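Frequently asked questions: the Vesedia handling study

Last updated 12 February 2026

We get a lot of mail about this project, and much of it asks the same things, so we put the answers on one page. Vesedia is the name of our method for teaching a two-armed robot to pick up large, thin, oddly curved parts. It came out of the robotics group at Walturness, and the paper and the training code are both linked from the project page.

What problem are you trying to solve?

Big molded shells are hard to hold! They have no flat sides and no handle, the weight is never where you'd guess, and a shiny black surface confuses most depth sensors. A person picks one up by the rim and adjusts without thinking. A robot that has planned its grip from a depth map full of holes tends to grab air, or squeeze in a spot where the part swings down and slips out. We wanted a method that could cope with that using ordinary color cameras and grippers you can buy.

So what is the method, in plain words?

The policy picks two things at once: where to grip, and how it expects the part to hang once it's gripped. After the lift it compares the part's real tilt with the tilt it predicted. If they disagree by too much, it brings in the second arm or sets the part back down and tries a different place on the rim. We call this the hang check. It's a small idea and we were surprised at how much it helped.
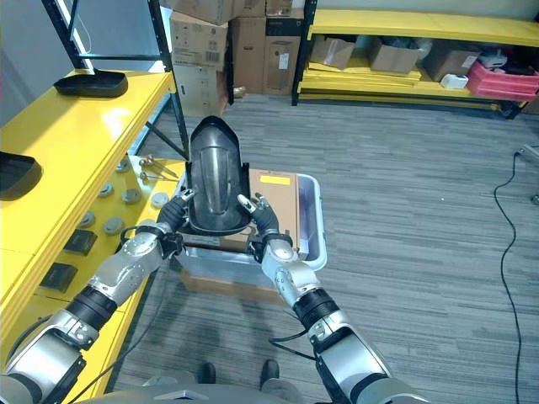 The second arm gets called in more often than we planned for. In our first version it was only there for parts above a set weight, and we threw that rule out within a month. Letting the policy decide for itself works much better — it learned to ask for help on long parts, even light ones, and we never told it that length mattered.

How much training data did you use?

The training set has 3000 demonstrations, all recorded by people driving the arms remotely. They cover 51 part shapes. We held back 9 more shapes for testing, and the policy never saw those during training.

How well does it work?

On the held-back shapes, the full method got the part off the table and into the target position in nearly nine out of ten tries. With the hang check switched off, the same policy dropped far more parts, and most of the extra drops came in the first moments of the lift. The full tables are in the paper, including the shapes we did badly on. Please look at those too. They're the most interesting part, in our opinion.

What does it still get wrong?

Nested parts, mainly. If two shells are stacked snugly, the policy often treats them as one and lifts both. It also struggles when a part sits right against something tall, since the fingers need room to get under the rim. And it is slow. A person does the same job in a fraction of the time.

Why not just use suction cups?

We tried! Suction is great on flat or gently curved areas and we'd recommend it to anyone whose parts look like that. Ours have ridges and tight curves, and the seal kept breaking. We also wanted to study gripping by the edge, so suction would have skipped the question we cared about.

Do you control the lighting?

No, and this was a choice we argued over. Glare moves across a glossy part as it turns, and it can look like an edge or a hole. We could have put up diffusers and had an easier time of it. We left the lights as they were, and recorded at different times of day, so the policy would have to learn that a bright streak isn't a feature of the part.
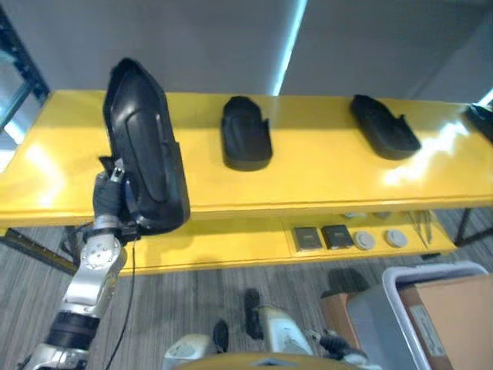
Reflections off the table turned out to be the harder half of the problem. Early policies would sometimes reach for the mirror image of a rim. Randomly recoloring the table in training fixed most of that, and we'd suggest it to anyone working over a shiny surface.

Does the policy run on other robots?

We've tested it on 2 setups so far, ours and the one at Clulline, who ran the same code with different grippers. It needed some fresh demonstrations there before it was any good. We don't claim it transfers for free.

What is Shi?

Shi is our labeling tool. It plays back a recorded lift and lets you mark the tilt of the part with two clicks. It began as a quick script and is now the piece of the project that other labs ask for most, which makes us very happy. It's free to use and the manual is short.

Can I get the data?

Yes. The demonstrations are up now. The raw test recordings should follow in August, once we've finished checking the labels.

I found a mistake in the paper. Where do I send it?

Use the contact form on the project page and pick "Corrections" from the menu. We've already fixed a swapped axis label in the appendix thanks to a reader — keep them coming.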